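Trodavby Tabletop Notes
A small written and photo collection for people who tidy, arrange and share a work table

Maintained by Banafsheh Mahmoudi and Firouzeh Mahmoudi
Last updated Feb 6, 2022

What this is

Trodavby Tabletop Notes is a set of plain text notes with photos, all about the things that end up on and near a shared table. Plants, flowers, cups, rolls, paper, cables, the stuff that has a home and the stuff that never will. We started it because we love looking at how people set up the surfaces they work on, and we wanted a place to keep the words we use for it. The current release has 101 notes and we are very happy with how it is growing!

Each note covers one object or one small group of objects, and says where it stood, what it stood next to and what we would call it if we had to ask someone to pass it over. That last part is our favorite. Two people will look at the same thing and one says vase, the other says lamp, and both names go in the note.

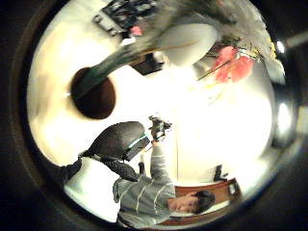
Flowers get their own folder, flowers/, and it has been the most fun to write. Blossoms and filler foliage are logged separately, and so are stems if they stick out far enough to get in the way of whoever is reaching past them. Please keep the color words simple. Pink-red is fine. Firouzeh once wrote a full paragraph on the difference between coral and salmon, and it is still in the repo under extras/ for anyone who wants it.

Layout of the files

notes/ – one text file per object or group
flowers/ – same format, with a line for stems and a line for foliage
names/ – the list of names, with every alternative we have heard
extras/ – longer writing that didn't fit
CHANGES.txt – what moved and when

Note format

Every note has 6 fields: name, other names, color, stands on, next to, remarks. Leave a field blank if you don't know. A blank is much more useful to us than a guess, and we really do go back and fill them in later. Remarks can be as long as 1,000 characters, and we have cut a few that ran over (mostly Banafsheh's).

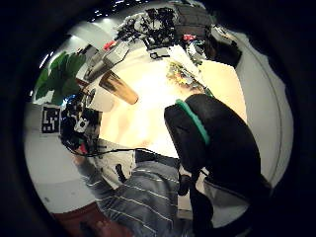 For see-through things, write the tint first and the shape second, so that amber cylinder comes before anything like cup or tube. It keeps the list sorted in a way that is pleasant to read. Paper and card go under "flat", patterned items go under "patterned" even if they turn out to be boxes or cloth, and cables go under "cables" with no attempt to say what they belong to. We tried that in May and gave up after 15 notes.

Plants next to other things

The "next to" field is where plants shine. A plant changes how much usable edge a table has, and leaves drift over their neighbors as they grow, so we ask for the nearest object as well as the one you would think of first.

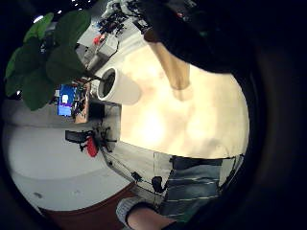
Leaf shape goes in remarks, using everyday words: round, long, split, feathery. We don't need the species, though we're always delighted to get it. If leaves overlap, say so, and say which way the stem points. The big rounded green ones near the white roll are a good case, with a thin brownish stem heading for the end of the roll, so the note reads "next to: roll, white, hollow" and the stem gets its own line.

Names we are still arguing over

Cups and rolls are the hardest pair in the whole collection. From the wrong angle a short white cylinder could be either one, and the Tekdale and Mevorden name lists we merged last year disagreed on nearly all of them.

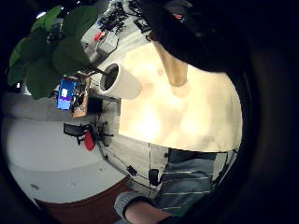

Our rule now is to write what the opening looks like and let the name follow. Use "cup" if you can see a rim worth mentioning, and put the other candidates under other names. The white one standing near the edge of the cream tabletop has a thick rim around a dark interior, so it went in as "cup, white, thick rim". Kazemi list users will find it under "cylinder", and the names/ folder links the two.

Adding a note

Copy notes/blank.txt, fill in what you can and send it over – short ones are very welcome. New alternative names can be sent without a note. Photos should go in the same folder as the text, with the same file name.

Reuse

Use the notes for anything you like. Please keep both our names with the files, and tell us if you make something with them, we'd love to see it.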